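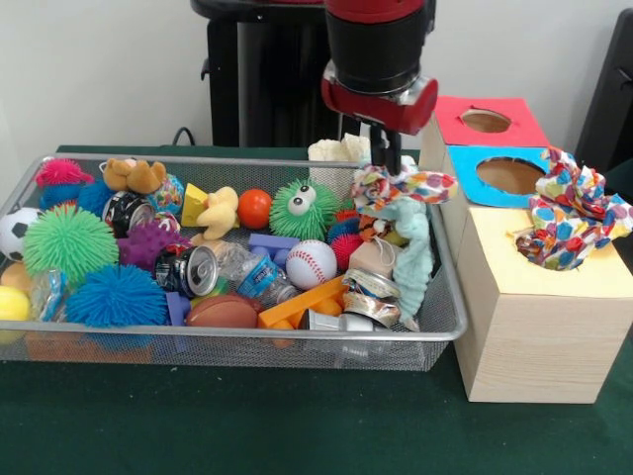
August, 4:40 pm

Notes on the mentoring pairing redo, Sernura group. Charito asked me to keep these in the shared notebook so that whoever inherits this can see where the bodies are.

Went through the sign-up sheet again. The call for mentors went to 300 people in June and got 8 replies. Of those, 3 wanted to know if it counted toward their review, and one thought it was a cycling club. The call for mentees filled up before lunch. So we have plenty of people who want advice and a modest supply of people willing to be asked for it – much like every other team I have worked on.

Charito's draft pairings matched women with women wherever possible. Talked it over with Remedios, who has been the "wherever possible" on four of these programs and would like a year off. Her point: the senior women end up doing the mentoring, the welcome lunches and the interview panels, and then get told at review that they could be more focused. Fair. Took her off the list and sent two of her mentees to Tan, who has never been asked before and seemed pleased.

Changed the matching form. Old question: "What kind of leader do you want to become?" Every answer was some version of "inspiring." New question: "What did you need help with last month and who did you ask?" Tried it on five people in the hallway. Got real answers, including one about expense codes that I have forwarded to the right place.

Sitard office wants the sessions at 8 am their time. Lendley wants them after school pickup. No overlap that I can find, and I have tried it on paper and in the calendar tool, which suggested midnight. Will run two groups and stop pretending it's one program.

Still open:
– Who tells the director his slot is for listening. Remedios says me. I say Charito.
– Do we report numbers by site? Lendley is small enough that a percentage is basically a name.
– Rename the thing. "Rising Voices" has to go. The voices in question are mostly over forty and were loud to begin with.

Charito is sending the new form out tomorrow morning. I have asked her to take the cycling guy off the mailing, though he did offer to mentor anyway, so maybe leave him on.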